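When a Robot Works in the Kitchen

At Plernier there is a big kitchen where 300 people eat lunch. After lunch, many mugs must go back to their places. Before, two kitchen workers did this every afternoon. Now a robot arm called Tidier is learning to help them.

A robot does not know what a mug is like you know it. It must learn where the handle is and how hard to hold. If it holds too hard, the mug can break. If it holds too softly, the mug can fall.

What happens to the workers? They still have their jobs, but the jobs have changed. One of them now checks the robot and stops it when something goes wrong. The other has more time for cooking, and she likes this better. But she also says that the kitchen became more quiet, and she misses the talking. When a machine comes to a workplace, it is good to ask the people there what they think.

Do you have a job at home that you would give to a robot? Which job would you like to keep?

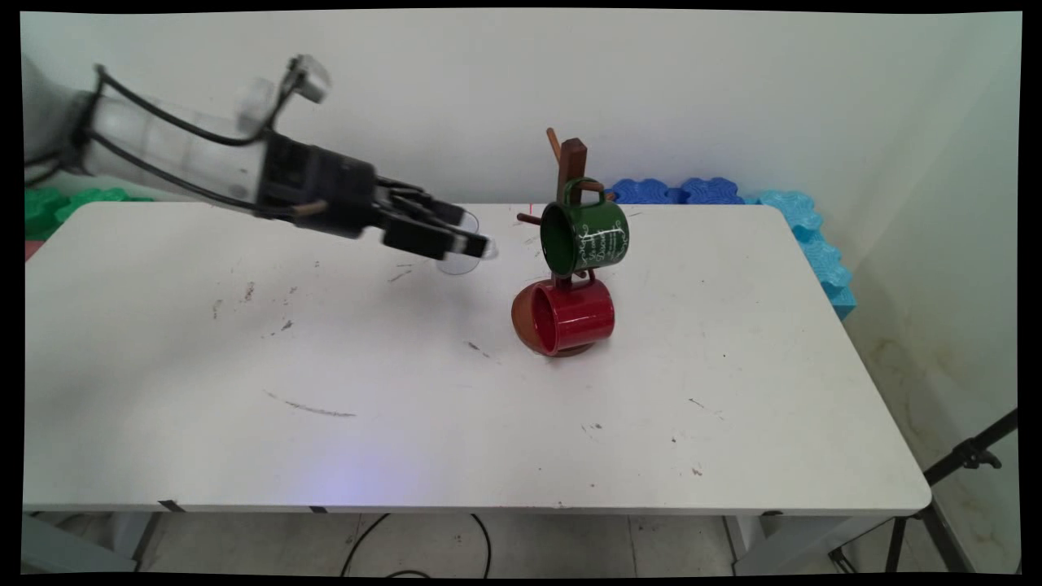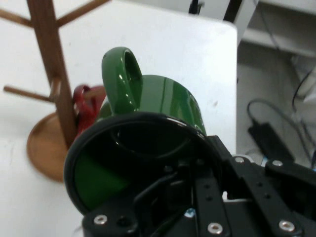
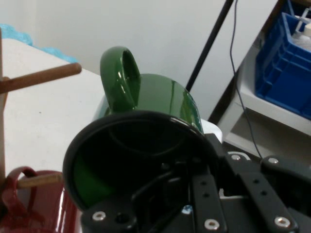 Palten Learning Team, Pages for Young Readers
A green mug, a red mug and a mug tree, with the robot's black gripper.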